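Unit 4 – Counter layout for packaged food service
Course notes, 2022-04-12

4.1 Zones
Bottled drinks go at the upper centre of the counter, in a two-tier rack with the rear row raised. Labels and caps stay in view from the customer side. The tray sits directly below the rack and is kept for the current order. Snack bars and foil containers are stored at the left.

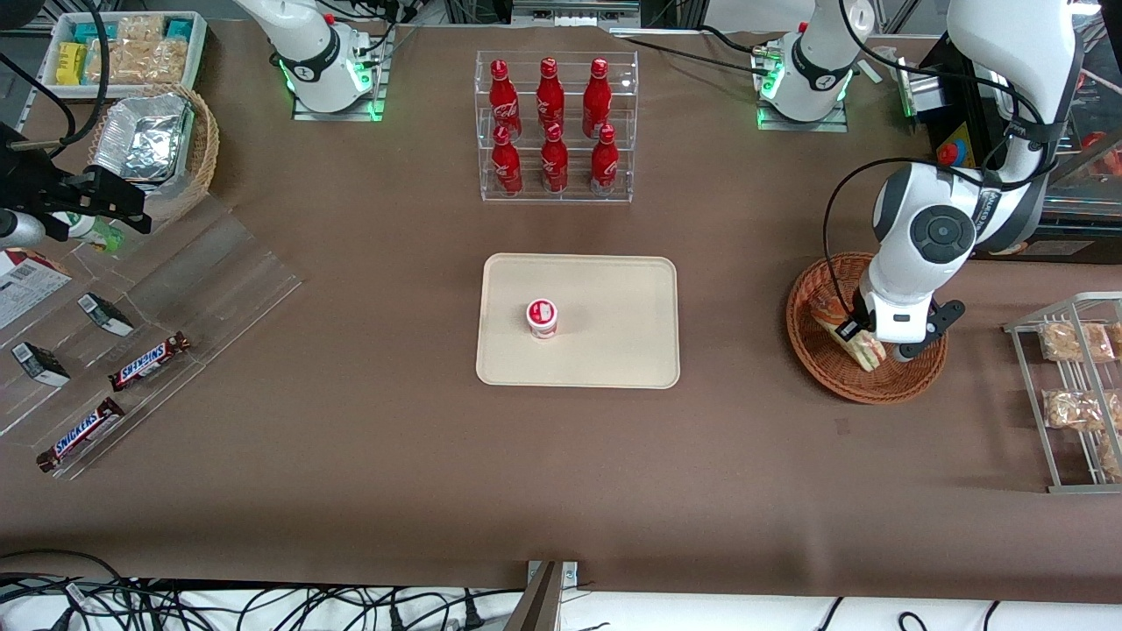
4.2 Wrapped sandwiches
Use a round wicker basket. Wrapped items may rest at a tilt – do not stack them flat.

4.3 Exercise
Draw a counter plan for 24 orders. Mark each zone and the reach distance to the tray. Hand in at Room 218.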